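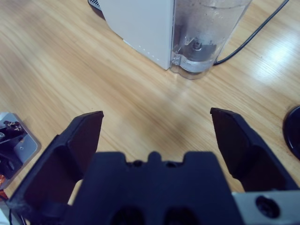
Robot arm on the coffee counter: what went wrong, what to do about it

Lirkwood Kitchen & Workshop Tips. Updated Mon 2 December.

Quick one this week, got to get back to the bench. Several of you run a small arm in the kitchen now and I keep getting the same question. Arm goes for the cup, hits the coffee machine, everything stops. Or worse, doesn't stop.

Ours did it. Coffee program, had run fine for weeks. Then the arm came in low, caught the water tank with the outside of a finger and kept on pushing. Tank popped off its seat. Water over the table, under the machine, down to the power strip. No one hurt. Strip was dead, machine was OK after a couple days of drying.

The cause was dull. Somebody had wiped the table and shoved the machine back in the wrong spot. Arm had no idea. It went where it went yesterday.

If it's happening to you right now

Hit the stop. The red button, not the pause on the tablet. Pause on ours finishes the move first.

Do not grab the fingers. Ours hold grip for a bit after a stop and a fingertip in there is no joke.

Water anywhere near the plug? Leave the plug alone. Go to the breaker. Then unplug with dry hands, then towels.

Don't lift the tank out over the arm. Move the arm off first, by hand if yours lets you, and carry the tank away from all the wiring.

If there's a glass under the spout, leave it till the machine is off and cooled down. Hot coffee and a half stopped arm, no thanks.

Before you run it again

Mark where the machine goes. Masking tape, two corners. Better is a strip of wood screwed down behind it so it can't slide back any further. We did tape first, tape lifted when it got wet, now it's the strip.

Cables. Biggest one after the machine moving. A cord lying across the table will get hooked sooner or later, and then the arm drags the whole lot with it. Run it off the back edge, clip it every hand's width. Same for anything lying on the floor behind the table, you'll trip on it coming round to hit the stop button.

Clear out whatever isn't part of the job. Lids, spare brackets, screws. The arm only knows about the things you told it about.

Look at the fingers. Outer edges first, they take the knocks. Ragged edge means it's been rubbing on something. Find out what before you go and replace the finger. Pads: wipe with a damp cloth, let them dry. Coffee splash goes sticky and then the glass doesn't let go when it should.

Check the bracket screws. Ours had worked loose and the tip was sitting low, not by much. Snug them up with the power off.

Slow it down. I run ours at 50 percent near the machine, full speed only out over bare table. Costs you a few seconds per cup. Who cares.

Dry run with no water and no glass. I do 7 clean passes before I fill anything. Then a plastic cup of cold water. Then the glass.
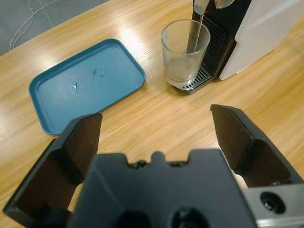 Fingers open on the way to the glass. Coffee machine upper right, blue tray on the left.

Spoons and glasses

Separate heading because this caught us out too. If something tall is standing in the glass, a spoon, a stirrer, whatever, the arm needs more room above it than you think. Teach the lift straight up, then sideways. Sideways first and the spoon handle meets the spout. Broke one glass that way and chipped a second.

Clear glass is also hard for cameras. If your arm finds the cup by looking, bright light on a shiny table makes it worse – big white patch of glare and it goes hunting for an edge that isn't there. Move the lamp or put a matte mat down. A dull cork one did it for us. Shiny plastic trays glare as well, just so you know.

Straight-sided glass grips better than a curvy one. Wash and dry the outside. Milk down the side = slips.

Drip tray: empty it before the tank, every time. A full drip tray plus one small bump is a puddle.

Error 703

Ours throws a 703 after any knock. In the Losier manual it's listed as "joint load exceeded" and it tells you to clear and continue. Don't just clear and continue!! Go and look at what it hit. I cleared it twice on the day of the flood and both times the arm was already leaning on the tank. My own fault, that.

What I do now when it comes up:

1. Stop button in. Leave it in.
2. Walk round, look at it from the back as well as the front.
3. Move the arm clear by hand.
4. Feel under the machine for water. Power off first, obviously.
5. Check the tank is seated, push it down till it clicks.
6. Wait 60 seconds, then clear the code.
7. One slow pass, hand on the button.

If it comes straight back with nothing touching the arm, that's a motor or a gearbox and it's not a kitchen table repair. Ring whoever sold it to you. Donberg took ours in January for a different joint and it came back with the wrong firmwear on it, so ask for the version in writing.

Smaller things

Kids and pets out of the room while it's moving. Not "keeping an eye on them". Out.

Power strip goes up on the wall or on a shelf. Never on the floor under the table, never on the table. Ours was on the floor. See above.

Get a GFCI outlet if you don't have one. An electrician can swap it in no time.

Wood tables – mop up standing water quick and check along the grain the next morning, ours had a lifted line that only showed once it dried. Light sand, bit of oil. Came up fine.

Write the machine position on a card and stick it inside the cupboard door. Distance from left edge, distance from front edge. Next person to wipe the table can put it back without asking.

More when I get time. Still want to do one on milk frothers but I need to stop making a mess first.

Comments (4)

Rozália Slanina
The wood strip behind the machine is a good idea. We used rubber feet and it still crept back over a couple weeks, you don't notice until the arm clips it.

Hubert Riedl
Disagree on the speed. Half is still quick enough to knock a tank off. I go a lot slower for the last bit before the glass and leave the rest alone.

Ottilie Auer
Does the 703 thing apply to the older Losier arms? Mine only has a blinking light, no number.
> Reply from Lirkwood: Don't know, sorry. I'd treat the light the same way, stop and look first.

Lorraine Whitcombe
Cork mat fixed the glare for me, thank you! Had to re-teach the height though, the mat lifts the glass up a little. Might be worth adding.

Recent tips

Descaling without stinking out the kitchen
Sticky drawer runners, the candle trick
Which tape comes off wood and which doesn't
Vigfúsdóttir knife block, one year on
Cleaning coffee oil off rubber pads

Contact: use the form on the front page. © Lirkwood Kitchen & Workshop Tips. Back to top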